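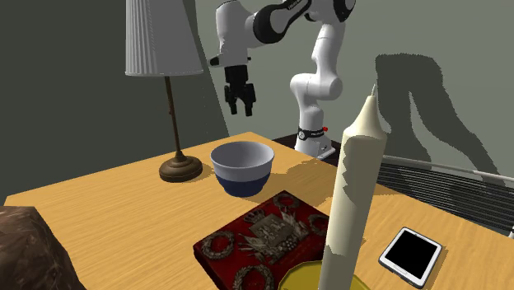 Trying out the Varero scene pack

If you've been reading this newsletter since the spring, you know I've been hunting for a decent set of ready-made rooms for practicing pick-and-place at home, without a real arm and without a real dent in my desk. Holmgren finally put theirs on sale in May. It's called Varero, it runs in the Trevari simulator, and I've had it going most evenings since (my dinner has suffered).

You get 39 rooms and a drawer full of props, and what won me over is how cluttered they are! The one I keep loading has a white arm over a wooden table with a pleated lamp, a ceramic bowl, a tablet and a big pillar candle right up front. That candle is a pain to plan around, and I mean that as praise. My old practice setup was a gray cube on a gray floor, and I'd gotten far too good at gray cubes.

Setup was easy enough. The download took longer than my lunch break, then I pointed Trevari at the folder and picked a room from the list. There are 1,873 props if you count all the color variants, and the search box is slow with that many, so I'd love to see folders in the next update.

The close-up camera views are where I've spent the most time. You find out fast whether your code can cope with wood grain and hard shadows, and mine could not.
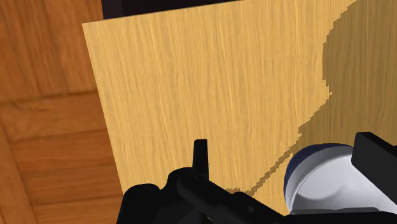 Gripper finger up close, with the arm's shadow across the wood.

Shadows are my one real gripe – the edges come out jagged, like little stair steps, and I haven't found a setting that smooths them. I can live with it for practice. If you're making pretty videos for a client, try the demo first.

Price is $200 for a single seat, and the demo room is free. Sedside has a bundle with the pack and a year of Trevari support, but I haven't tried their support, so I can't tell you if it's worth the extra. Next issue I'm setting up 1,000 overnight grasps on that bowl, and I'll share the settings file along with the results.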